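Small Spaces & Storage > Bathroom and Laundry

Thread: Decanting everything vs. leaving it in the bottle it came in
Started August 28, 2024

mossycup
OK so I finally cleared out the shelf over the washer and I need opinions before I put it all back, because my sister and I have been arguing over this for two weeks straight. She wants every single thing poured into matching clear bottles with little labels. I want to leave it all in whatever it came in and just hide the mess in boxes. I already own a few Eketell boxes (bought them on sale, no regrets so far!) and I'd like to use them up before I spend another dime.

Blue box against the white board is where I started.

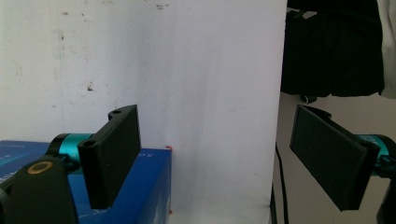

What I'm trying to figure out

1. Is decanting worth it for stuff you go through fast?
2. Boxes with lids or without?
3. What do you do with bottles whose labels you can't read? I shop at a Chinese grocery and half my stuff is from there.

ChunhungChien
Number 3 first, since it's the one I know something about. Don't decant anything you can't read! Chun-hung here, hi, I read Chinese and I still mix up my own bottles once the label is gone. Put a strip of tape on the back and write what it is and when you opened it. Takes a minute. My mother kept everything in old jam jars and we once washed a whole load of towels in dish soap. Foam down the hallway.

ermanno_g
I'm going to disagree with the anti-decanting crowd before it gets going. I decanted my whole laundry shelf into Pevitz bottles last August and I love it. It looks calm, the pumps are the same height, and I can see when I'm running low. You just have to be strict: one product, one bottle, never top up with something else.

mossycup
But do you keep the old bottles for the instructions? That's where my sister and I get stuck. She says take a picture of the back with your phone. I have 2,976 photos on my phone and I can't find anything in there as it is.

ermanno_g
I cut the label off and tape it inside the cabinet door. Ermanno Gentile, king of tape.

pennywhistle88
Sorry Ermanno, but that sounds like so much work for soap. And if a kid gets into something, I want to be able to grab the original bottle and read it to somebody on the phone. Anything stronger than hand soap stays in its own bottle at my house, period.

ermanno_g
Fair on the kids. Mine are grown and gone so I forget.

mossycup
No little kids here, but my nephews come over, so point taken. The blue bottle with the white Chinese writing is staying in its own bottle either way. I like how it looks! The blue is so cheerful, and it's got this thin wavy white line near the top of the label that I've gotten weirdly fond of.

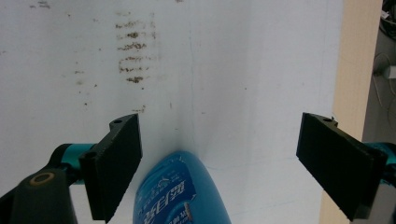

So I think I'm leaning toward a mix. Hand soap gets a nice pump bottle by the sink, because that one's out where people see it, and everything else goes in the boxes as is. My sister can have the hand soap as her victory. I still don't know about lids, though. With a lid I can stack them, but I know myself and I will never take the top one down to get to the bottom one.

pennywhistle88
No lids. I had lids from Pellell, and they lived behind the dryer for a year.

ChunhungChien
No lids for things you use every week, lids for refills and spares. And measure the tallest bottle before you buy anything else! I got a set of 16 bins that were half an inch too short for the shelf to close over a pump. Very annoying.

laundrylou
Lids!! Dust and lint get into everything near a dryer. I don't know how you people live. I use the Obeidat ones with the flap front so you can stack them and still reach in.

pennywhistle88
I wipe things, Lou.

mossycup
Ooh, a flap front might settle it. Lou, do the flaps stay up by themselves or do you have to hold them while you fish around?

laundrylou
They stay up if you push them all the way back. Mine squeak a little.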